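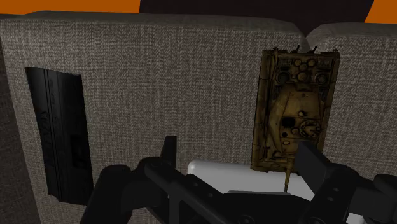
Kamrul Talukder thinks the first wash is where most linen shirts get ruined, and a few people on here have said the same in older threads. I have read those and I'm still stuck, so I'm posting my own case.

Linen shirt shrunk in length but not in width, can it be fixed?
Posted by Arif Sultana, 2022-05-28

I bought a long-sleeved linen shirt from Wainwright in February. It is the Sulten style, band collar, plain hem, size large. It was a good loose fit when I tried it on in the shop in Jestodthorpe. The label says 100% linen, wash at 30, do not tumble dry.

I wore it twice and then washed it with other light things at 40 by mistake. I dried it on the line. The width across the chest is the same as before as far as I can tell, but the body is 2 inches shorter and the sleeves now stop above my wrist bone. I measured it against the chart on the shop's site, so the number should be right unless the chart is off.

What I want to know:

Can the length be brought back, even partly?
If it can, will it go short again the next time I wash it?
If it can't, is it worth having the sleeves taken up to elbow length so it at least looks meant?

I have seen people recommend hair conditioner, and other people say that only works on wool. I also have a Trundent steam iron, which has a fairly strong steam setting if that is any use. I would like to keep the shirt. The color is a washed-out green that I haven't seen anywhere since and the shop no longer has it.

Answered by Sieglinde Hagedorn

You can get some of it back. How much depends on whether the cloth was washed before it was cut. It sounds like it wasn't, or not fully. Woven linen is held under tension along the length of the roll when it is made and finished, and when it gets wet for the first time it relaxes. The length of the shirt usually runs along the length of the roll, and so do the sleeves. That is why yours went short and stayed wide. The hotter wash may have made it go further than it would have at 30, but some of it would have happened anyway.

Conditioner does very little on linen. It makes the surface feel softer and that is all. Skip it and use water and weight.

This is how I do it:

Soak the shirt in lukewarm water for half an hour. Don't wring it. Press the water out and roll it up in a towel until it is damp all over and not dripping.

Lay it flat on a clean dry towel, button it up and square the shoulders. Hold the shirt at the yoke with one hand and pull down on the hem with the other, working across from one side seam to the other. Pull in small amounts. Do not pull by the buttonhole edge, it will go wavy and you will never get it flat again. Then do each sleeve from the armhole to the cuff.

Iron it while it is still damp, on the linen setting with steam, moving the iron lengthwise only. Hold the hem down and pull a little ahead of the iron. If you go side to side you will widen it and lose length. Your iron should be fine for this.

Let it finish drying flat. If you put it away damp it will creep back.

On a shirt like yours I would expect to recover about half of what you lost in the body, and more in the sleeves, as there is less cloth to handle and you can pull it more evenly. Do it a second time if the first round helps. After that you have what you have.

On your second point, yes, it will go short again when it gets wet, though not shorter than it is now if you keep to a cool wash. So you need to pull it and iron it damp every time. It adds ten minutes. I have one shirt I do this with and I don't mind it.

On the sleeves, wait until you have tried the above. If they still stop short, turn the cuffs back twice and wear it like that for a week before you pay anyone. A band collar shirt with rolled sleeves looks normal. If you do have them cut, ask for below the elbow, because a cut sleeve will come up a little more when you sit down and bend your arm.

Answered by Rezaul Weerasinghe

Take it back to the shop. If it says washable it should not lose that much. I returned trousers for the same thing and they gave me a credit note, it took 13 days.

Comment from Arif Sultana

I did wash it at 40 and the label says 30, so I don't think I can ask them for anything.

Comment from Rezaul Weerasinghe

They might not ask.

Answered by Afroza Cassim

Agree with Sieglinde on the damp ironing. Two things to add.

Check the side seams before you start pulling. On loose shirts the seams are often sewn with a polyester thread that doesn't shrink when the cloth does. If yours look puckered, that's the reason, and pulling the cloth back to length will flatten them out again. If they look smooth, go gently near them. I popped a few stitches at the underarm on a tunic by pulling too hard, and it was easy to mend but annoying.

The other thing is hanging. Some people say to hang the shirt up soaking wet and let the weight of the water do the work. I have tried it with a heavy linen dress and it did come down, but the shoulders grew points from the hanger, and the front dropped more than the back. If you want to try it, fold the shirt over a thick rail at chest height instead of using a hanger. I still think flat is better.

For the next one you buy, look for "prewashed" or "garment washed" on the label. If it doesn't say either, go by the longest length you can stand and wash it cool before you decide on any alterations.

Comment from Arif Sultana

Thank you both. The side seams are puckered, mostly toward the hem. I soaked it last night and did the body and one sleeve this morning. The sleeve I did reaches my wrist bone now and the other one doesn't. I'll do the second sleeve tonight and measure the body again when it is fully dry.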